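Housekeeping and Linen Care, Unit 4: Towels, Cloths and What Happens to Them
Handout for the evening group – Hazel Ridgeway

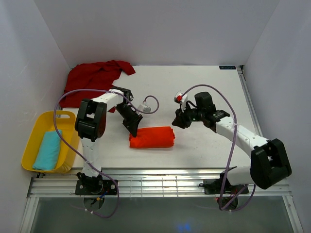 Fig. 1. A rolled towel, with a crumpled dark red cloth toward the back of the table.

Welcome back, everyone, and thank you for bearing with me last week when I ran over (again). Tonight is all about terry cloth, so please have your sample towels handy and your reading from Unit 3 somewhere nearby.

1. Loops and weight
A terry towel is woven with an extra set of warp yarns left slack, and those slack yarns stand up as loops. The loops do the drinking. More loops, or longer ones, mean more water held and a longer time on the line. Weight is given in grams per square meter, and a good everyday bath towel sits near 500. Heavier feels lovely in the store, I know, but think about your dryer before you fall in love!

2. First wash
New towels often come with a finish on them that makes them feel silky and also makes them shed water. Wash them once before use, on their own, with a little less detergent than you think you need. Reds, oranges and navy go separately for the first few washes. Konrad Laskowska, who taught this unit before me, still has a set of pink dishcloths from the year he skipped that step, and he brings them out every January for the new class.

3. Temperature
For ordinary bath towels in colors, 40 degrees Celsius is fine. For kitchen cloths and anything used in a sickroom, go up to 60 if the label allows it. Those of you with older American machines won't see numbers on the dial, so read "warm" and "hot" and check your manual – they vary a good deal.

4. Fabric softener
Please go easy. Softener coats the loops and the towel stops soaking things up, a bit at a time, so you hardly notice. If a towel has already gone that way, run it through with a cup of white vinegar in the rinse and no softener at all, and then do it again the next week. Never put vinegar in with bleach.

5. Folding or rolling
Both are perfectly good. Thirds lengthwise and then in half suits a deep shelf. Rolling suits a basket or a narrow shelf, and it's kinder to a thick towel that won't hold a crease. Shake each one out hard first, which lifts the loops back up.

For next time: read pages 61 to 68, and bring 2 old towels you don't mind cutting. Benjie Maglaya has offered to bring his good shears.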